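Speaker notes - "The Bed Is Not a Shelf"
Troltdale Library, community room, Thursday, August 8, 2019
Do-yoon Yoo

Slides advance on the clicker. If the clicker dies, space bar. Water is on the left.

OPENING (slide 1, title only)

Good evening. Wait for chairs.

I'm Do-yoon Yoo. I run a very small business called Yoo, which tells you how much time I spent on the name. I go into people's homes and help them put things away. People pay for this. My mother, who did it for free for 18 years, has opinions.

Tonight is about flat surfaces. I have 16 slides and I have been told to stop when the lights flicker. The handout has the same material with fewer complaints in it.

Ask for a show of hands: who has slept next to a grocery item this year? Pause. Raise own hand.

SLIDE 2 - THE SIZE OF IT

The apartment I'll talk about most tonight is 873 square feet, one main room doing the work of three. Bed, sofa, coffee table, all within a lazy throw of each other. The owner works from home, eats at home and receives packages at home, and the packages come faster than the eating.

We did a count there, since that was what I was hired for. Over 1000 loose items, counting every pen. I don't recommend counting every pen.

SLIDE 3 - HOW A BED GETS THAT WAY

Go slow here, people like this part.

You come in with a bag. The kitchen is nine steps away. The bed is two. So you set the bag on the bed "for a second" and take out the one thing you wanted. Now the bed is a pantry with a bedspread.

Then it's night, and you move everything to the sofa. In the morning you need the sofa, and it all goes back. I had a client keep the same box of crackers on that commute for most of a winter. It traveled farther than she did.

Ask: what's on yours right now? Take two answers. If somebody says "the dog," say the dog can stay.

SLIDES 4 AND 5 - THE ROOM

Let these sit a few seconds each. Don't talk over them.

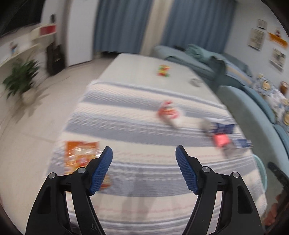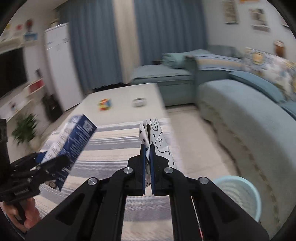

Slide 4: snacks and packages out on the quilted bedspread. Slide 5: the "love u" bag and a blue-and-white box, held up above the surface.

Points to make, in whatever order they come:

On slide 4, look at how far apart things are. Stuff on a bed spreads out. Put five things on a shelf and they huddle. Put five things on a bed and they each want a yard of their own, and by Friday you're sleeping in the shape of a question mark.

The orange snack bag. Snacks are easy. A snack has a home and everybody knows where it is. Start with food, always, it gets you moving and it gets the crumbs out of the discussion.

The "love u" bag, slide 5. Paper bags with nice printing on them are my professional enemy. You can't throw out a bag that loves you. I have opened closets in this town and found forty of these folded inside each other like a family. My rule is one. Keep the one you'd be willing to hand to a friend, with something in it, by September. The rest go in the recycling, face down if that helps.

The Rubik's cube, back on the coffee table. I leave these alone. A coffee table is allowed a toy.

Sofa: blanket folded, cushions where cushions go. I want people to notice this. Whoever lives with a folded blanket can fold things. The skill is in the room already and it just hasn't crossed over to the bed.

SLIDE 6 - ONE THING PER HAND

The method, such as it is. Pick up one thing in each hand. Stand there. You are not allowed to put either one down on anything soft. Soft is how we got here.

Walk until you reach the place where the first one lives. Leave it. Go on to the second. If a thing has no place, it goes in the tray (slide 7), and the tray is small on purpose.

People tell me two at a time is slow. It is slow. Carrying an armload is faster right up to the moment you get tired and set the whole armload on the bed.

Demo with the cereal box and the scarf. Scarf is in my coat.

SLIDE 7 - THE TRAY

Hold up tray. It's a Cedia, the shallow one. I don't get money from them, and I have asked.

Everything homeless goes in here. When it's full you stop tidying and find homes. If you buy a bigger tray I will know.

SLIDE 8 - WHERE THE WASTE BIN GOES

Short one. Put it where you open packages. If you open packages by the sofa, put it by the sofa, and quit pretending you walk the wrapper to the kitchen. There's one on slide 5, down by the sofa, a light blue one. Go back and point to it if there's time.

SLIDE 9 - TRELIA STREET

Skip if running late. Otherwise: the couple with 314 refrigerator magnets. Do not do the voice.

SLIDES 10 TO 15

Drawers. These are mostly pictures of labels and can go quickly. Stop on 13 for the spoon thing.

SLIDE 16 - HOMEWORK

Tonight, before bed, clear the bed. Only the bed. If you do the kitchen too you'll be up until one and you'll blame me.

Questions. If asked about basements, say I don't do basements.

Stack chairs. Get scarf back.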